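Filed under: Club Sports / Threads

November 17, 2024 -- posted by @trimdalebackrow

Okay, thread time. A few of you asked how a grown adult with bad ankles ended up playing in the Trimdale over-35s touch tournament, so get a coffee, this one runs long.

I moved to Rarnulden in June and knew exactly zero people. There was a flyer at the laundromat for social touch rugby, "all levels, bring water." I had watched maybe four rugby games in my life and I was eating a burrito when I read it. I went anyway.

First night I wore basketball shoes on damp grass. Do not do this. I went down on the warmup lap -- the WARMUP lap -- and slid a good long way on my hip. Somebody clapped. I think it was meant kindly.

If you've never played touch: six a side, no tackling, you get six touches and then the other team gets the ball. You pass backward. I cannot tell you how hard your brain fights passing backward. I grew up on flag football and for three weeks I kept chucking it forward like a quarterback and then looking around for my receiver.

The thing that saved me was that our captain put me out on the wing, where the ball arrives once every ten minutes and you mostly jog and yell "up!" I'm very good at yelling "up!" I have a gift.

By the end of summer I could run a wrap. That's where you pass, then loop around behind the person you passed to and get it back. It feels like a magic trick the first time it comes off. I did one at practice and went straight into the fence because I was so pleased with myself I forgot to stop.

So then the tournament comes up. Trimdale, 12 teams, one day, two fields and a food truck. Entry was $401 for the team, which is such a weird number that we all assumed it was a typo and sent $400. It was not a typo. They emailed us about the dollar.

We needed a name. There was a poll. I don't want to relitigate the poll, but we are now called the Pekudance Ponies and I voted for something much better.

Drive over took an hour and we had two cars and one set of directions. The other car went to McIver instead of Trimdale. Also has a rugby field! Different rugby field. They sat in the parking lot there being confident for a good fifteen minutes.

That meant we started game one with five players against six. We lost 7-1 and the one was a try I had nothing to do with, though I was definitely running in the same direction as it.

Game two we had everybody and tied 3-3. Nearly won it at the end, too. I dropped the ball with the line right there. Nobody near me. Just me and the ball and the sun, and I dropped it, and the noise I made carried all the way to the food truck.

(Food truck review: breakfast sandwich good, coffee bad, potatoes very good. I had potatoes twice. This may explain game three.)

Game three, we won!! 4-2! First win the Ponies have ever had, in any competition, anywhere. We celebrated like it was the final and the other team, who were lovely about it, had to ask us to move off so the next game could start.

Also in game three: I scored. I'm going to repeat that at normal volume later but for now, I SCORED. It was a wrap, same one that put me in the fence. Passed, looped, got it back, and there was just grass. I put the ball down so carefully, like I was setting a baby in a crib.

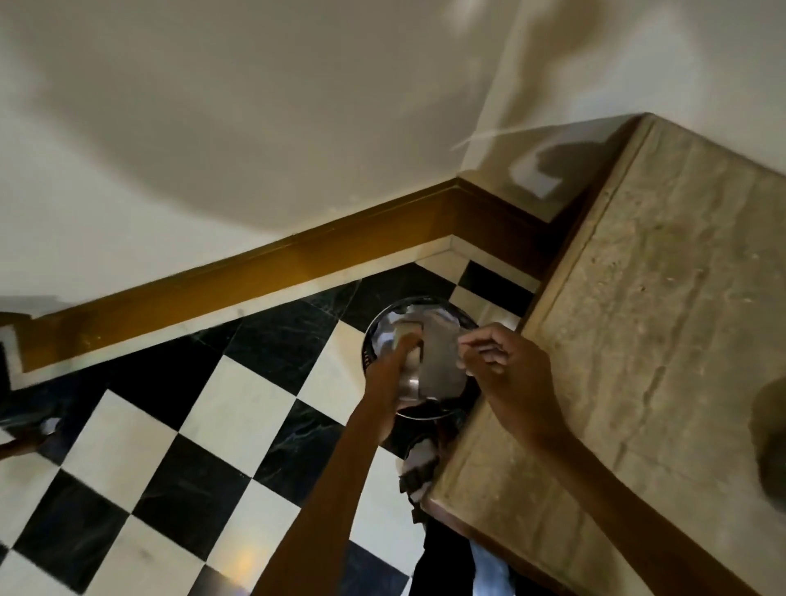

Then I ran back to my wing and missed my very next touch by a mile, so it all evened out.

We finished ninth. I looked at that bracket sheet on the clubhouse door for way longer than you need to look at a bracket sheet. Ninth! Three teams under us! One of them had matching socks!

Things I'd tell anyone thinking of trying it: buy proper shoes with studs before you do anything else. Mine were $38 secondhand and they changed my life. Stretch your calves, then stretch them again. Put your number on the group chat for the lift share and check which town you're driving to.

And go even if you're terrible. Half the people at practice started after thirty, a couple started after fifty, and the fastest player on our team has a knee brace that squeaks.

Couldn't do stairs for two days after, by the way. I went down to get the mail sitting down, one step at a time. My downstairs neighbor came out in the middle of it and we both said good morning.

Winter league starts after the holidays, indoors, which I'm told is faster and hurts in different places. The group chat has 157 unread messages and I'm pretty sure every single one is about changing the team name. I'm opening it after dinner -- wish me luck, and if you're near Rarnulden and want a run, message me. We're short on the left side.

Get the best of Club Sports in your inbox. Sign up for our newsletter. You can unsubscribe at any time.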